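The pledge card problem

Every January the drug prevention people come to Wimgate, and every January the high school gym fills up with kids who have been promised they will miss algebra. I went this year to watch the new program from Ovico, which the district bought after dropping its old one. There was a speaker, a loud video and a card to sign. By noon 816 students had signed it.

That number was in the press release before the buses left. What it means is harder to pin down. Yamila Carrasco, a junior, signed hers on a friend's back and had lost it by lunch. "It was fine," she told me. "I already knew fentanyl was bad."

Her aunt, Milagros Carrasco, ran the health room at the Alarcón middle school for years and has sat through more of these mornings than she would like. She wants to know what the kids do in March, and so do I. Ovico's brochure cites a survey of 500 students taken the same afternoon as the assembly. I asked for anything later. I was sent the brochure again.
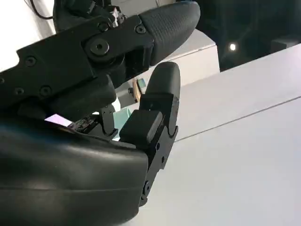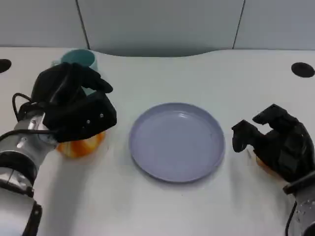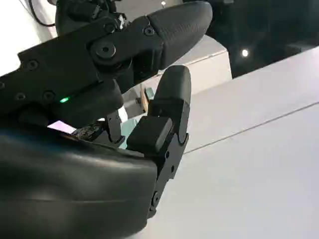

Follow-up is the dull part of prevention, and the part that costs money. Rafferty Boateng, who sells the program, says schools can add it for a fee, and that a check-in at six months "tends to confirm what we see on day one." Maybe it does. A green light like the small one on the black hand tells you something is lit, and a signed card tells you about as much. I would want to see the boring spreadsheet before I paid for the speaker.

Aldana Lucero would skip the speaker. She runs a small group called Gikenow with her father, Abelardo Lucero, out of a borrowed classroom, 2 evenings a month. Parents and teenagers sit together and talk about pills, vaping and what to say at a party. She has no results to show me either — she said so before I asked — and her budget for the year is $1000.

The district renews with Ovico in the spring. The form asks how many students attended.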